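Dalter House Furnished Rooms – Frequently Asked Questions

These are the questions we get most from people who are thinking about renting a room at Dalter House or have just moved in. If yours is missing, write to the office or stop by the front desk between 9 a.m. and 5 p.m.

Who can rent a room?

Anyone 18 or older with proof of income or a letter from a school or employer. Most of our tenants are students at the college or people on short work contracts in Rirnley. We don't rent to groups or companies.

How long do I have to stay?

The shortest lease is 2 months. After that you can go month to month or sign for a longer term. The monthly rate is the same either way.

What does the rent cover?

Heat, water, electricity, trash pickup, internet and use of the laundry room. The machines take cards only. Parking is extra.

What furniture is in the room?

Every room has a bed with a mattress, a nightstand, a desk, a chair and a closet or wardrobe. The rooms on the top floor also have a small armchair. Sheets, towels and pillows are not supplied.

Can I bring my own furniture?

Small pieces are fine. If you want to swap out the bed or the desk, ask Nkechi Tamuno in the office first. We have a little storage space in the basement and it fills up early in the school year.

Can I paint the walls?

Walls stay the color they are. You can hang pictures with the removable strips sold at the hardware store on Peñalver Street. Nails and screws will be charged against your deposit.

How much is the deposit?

One month's rent, paid when you sign. We send it back after the move-out inspection, minus the cost of any damage beyond normal wear. Faded curtains and light scuffs on the floor count as normal wear. Burns, broken blinds and missing keys don't.

What if something is already damaged when I move in?

Write it on the check-in sheet and hand the sheet in within 7 days. Chips, stains and loose handles should all go on there, even small ones. We keep a copy and give you one. Anything on the sheet will not be charged to you later.

Something broke. Who do I tell?

Fill out the repair form at the front desk or leave a message on the repair line. Mircea Coman handles repairs and usually gets to them the same week. No heat, no hot water or a leak is an emergency – call the night number posted inside your door.

Is there a shared kitchen?

There is one on each floor, with a stove, an oven, a microwave and two refrigerators. You get one shelf in the refrigerator and one cupboard with a lock. Label what you put in the freezer. Unlabeled food is thrown out at the end of the month.

Can I cook in my room?

Hot plates, toasters and rice cookers are not allowed in the rooms. Electric kettles with automatic shutoff are fine. You can keep food in your room as long as it doesn't attract pests, so use closed containers for things like cereal and flour. 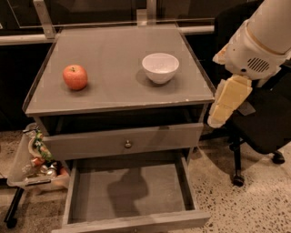
How do I get a parking space?

Ask at the office for the waiting list. A space costs $49 a month and comes with a sticker for your windshield. Street parking on Satport Avenue is free after 6 p.m.

Are guests allowed overnight?

Up to 2 nights in a row is fine without asking. For a longer visit, email the office ahead of time with your guest's name. Guests use your key – we don't hand out extras.

Are pets allowed?

Fish only, in a tank of 10 gallons or less. Service animals are welcome, and Brândușa Nedelcu in the office can help with the paperwork.

I lost my key. What now?

Come to the front desk with a photo ID and we'll let you in. A new key is $7. If you lose both the room key and the front door key, the charge is $100, which pays for changing the lock.

How do I give notice?

Send a signed note or an email at least one month before you plan to leave. Darnell Haddad will write back with a time for your inspection. Rooms should be swept, with the trash taken out and the furniture back where it was when you came. Leave both keys at the front desk by noon on your last day.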